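Teaching Household Tasks by Demonstration: Progress Report to the Vakier Fund 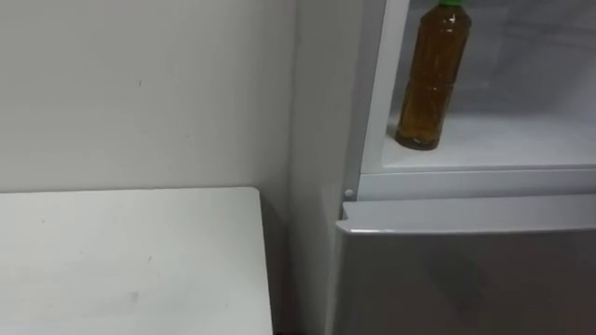
Report No. 4, page 2

Summary of the period

This report covers work carried out under the Vakier grant since the last report was submitted in July. The project is concerned with teaching a two-armed mobile robot to carry out kitchen tasks from examples given by a person. During the period the team completed the recording station for the refrigerator tasks, trained the operators who give the demonstrations, and brought the collection of usable demonstrations to 2,000. A first set of learned behaviors has been tested. Spending is within the approved budget, and one change to the schedule is requested at the end of this report.

The refrigerator station

The station consists of a white table placed to the left of a refrigerator, with a narrow gap between them. The table is used as the starting or finishing place for every object. The refrigerator has an upper compartment and a separate lower door, and all work so far has been done with the upper compartment only. The lower door remains closed during recording. A plastic bottle of tea with a green cap, standing on the shelf near the left side of the compartment, is the standard object for the retrieval task.

The position of the table was changed early in the period. In the earlier arrangement it stood farther from the refrigerator, and the robot had to turn its base between picking up the object and setting it down. Operators found this turn tiring to control, and many recordings contained long pauses while they corrected the heading. With the table in its present position, the base can stay still and the whole task can be done with the arms and the waist. The average length of a demonstration fell as a result, and fewer recordings had to be rejected.

Methods of demonstration

Two methods are in use. In the first, the operator stands beside the robot and moves its arms by hand while the joints are set to offer little resistance. In the second, the operator sits at the Gikmont console, watches the view from the head camera, and moves a pair of handles that the robot's arms follow.

The proposal assumed that guiding by hand would supply most of the data. Experience has led the team to shift the balance toward remote control. When an operator guides the arm by hand near an open refrigerator, the operator's own body often comes between the head camera and the shelf. The recorded arm movement is good, but the pictures that go with it are of limited use for training. Hand guidance has been kept for the short movements in which the feel of contact matters most, such as closing the fingers on the bottle and letting it settle on the table. Remote control is used for the approach, the lift and the return.

Operators using the console reported difficulty in judging how far the hand was from the back of the shelf. The inner walls of the compartment are pale and offer few features by which to judge depth. A soft tone was added that rises in pitch as the wrist nears the programmed limit. The operators have asked that this be kept.

Training of operators

Four operators completed the training course during the period. The course was written by Yoshinori Furukawa, who also supervises the recording sessions. It begins with practice on the table alone, moves on to reaching into the compartment without an object, and ends with full retrieval and return. An operator's recordings are admitted to the collection only after a supervised session has been passed.

The main lesson from the course concerns consistency. New operators tend to vary their approach from one attempt to the next, sometimes reaching over the shelf edge and sometimes coming in from the side. Variation in the position of the bottle is wanted, and the recording plan provides for it. Variation in the manner of the grasp is harder for the learning software to make use of at this stage. Operators are now asked to approach at the middle of the bottle, keep the wrist level until the base is clear of the shelf rail, and withdraw straight back before moving toward the table.

Review and labeling

Each demonstration is reviewed before it is added to the collection. The reviewer marks the start and end of the task, the moment of contact, and the moment of release. Recordings in which the bottle was dropped, or in which the arm touched the refrigerator, are stored separately. They are not used for training at present, but the team at Okabe has asked for access to them for its own work on error detection, and an agreement on sharing is being prepared.

Review remains the slowest part of the process. Recording sessions produce material faster than it can be checked, and a backlog built up in the middle of the period. A simple screening step now removes recordings with missing camera data before they reach a reviewer. The backlog has been reduced, though it has not been cleared.

Results of first tests

The learned behavior for retrieving the bottle was tested with the upper compartment already open. The robot was generally able to reach the bottle and close its hand on it when the bottle stood in the left part of the shelf, where most of the demonstrations had been given. Performance was weaker toward the right, where the arm must extend farther into the compartment. Additional demonstrations for that part of the shelf have been scheduled.

The return task, in which the bottle is taken from the table and placed back on the shelf, is less advanced. The most common fault was releasing the bottle before its base was flat on the shelf. The team believes that the hand-guided recordings will be of particular help with this fault, and a larger share of the next sessions has been set aside for them.

No tests were made with the doors. Opening and closing belong to the next phase, and the console handles do not yet pass enough force back to the operator for this to be demonstrated reliably.

Equipment and spending

The replacement wrist sensors ordered from Lorketti were delivered and fitted. Two of the original sensors had drifted out of their normal range, and the recordings affected were withdrawn from the collection. The cost of the replacements was met from the maintenance line. Staff costs were slightly below plan owing to a late start by one operator. The unspent amount will be carried forward to pay for additional review hours.

Change requested

The team asks that the start of the door-opening phase be moved back by two months. This would allow the return task to reach the agreed standard and the review backlog to be closed. It would also allow time for the console handles to be refitted. The closing date of the project and the total amount of the grant would not be affected.

Work planned for the next period

Recording will continue at the present station, with new bottle positions on the right side of the shelf. A second object will be introduced once the return task has been retested. The operator course will be revised to include a longer section on hand guidance, and the revised text will be supplied to the Fund with the next report.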